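Home | Kitchen | Laundry | Workshop | Storage | Ask Us

Keeping Cardboard Boxes Worth Keeping

Most of us hold on to more boxes than we use, and the good ones get crushed at the bottom of the pile. 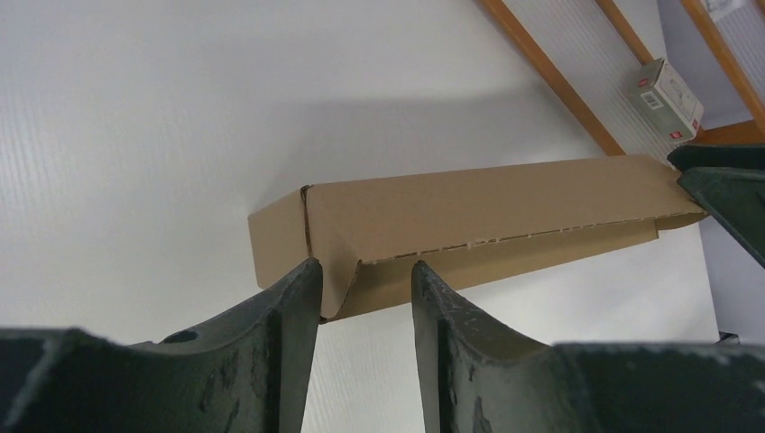
Start by sorting. Keep boxes with square corners and flaps that still fold cleanly. Anything with a grease stain, a musty smell or a soft bottom goes out. If you press a side panel with your thumb and it stays dented, the box won't carry weight again.

Storing them flat

Slit the tape with a utility knife set shallow, then fold the box along its own creases. Stand flattened boxes on edge like records, between a wall and something heavy. Long, narrow boxes are the exception. They crease in the middle if you lean them, so lay them on a high shelf or nest smaller ones inside.

Keep everything off a concrete floor. Two scrap 2x4s under the stack will do. In our old place in Parkstead the basement looked dry all year, and every September the bottom three boxes came up limp.

Getting old tape and labels off

Warm the label with a hair dryer on low and peel slowly from one corner. Packing tape comes off best if you pull it back flat against itself, not straight up. If it starts to take the paper with it, stop and come at it from the other end. Leftover gum can be dusted with cornstarch so it doesn't stick to the next box.

Taping for reuse

Run one strip down the center seam and a second across each open edge, with 2 inches of overlap onto the sides. Masking tape lets go within weeks. Paper tape holds well – but only on a clean surface, so wipe the dust off first.

Don't load a reused box past 50 pounds, whatever the stamp on the bottom says. Books go in small boxes. Lamps and linens can have the big ones.

Drawer dividers

Cut strips to the depth of the drawer, notch them halfway through and slot them together. Cut from the inside face for a neater edge. A coat of leftover wall paint stiffens them a little.

Comments

clerkberg_attic: Silverfish love the glue in these. I put cedar blocks in the stack and check it in spring.

dot594: Does the cornstarch trick work on duct tape gum? Mine is still tacky.

rainyporch: Try a little rubbing alcohol first, dot594, then the cornstarch.

Contact | © 2024 Evetti Home Notes | Back to top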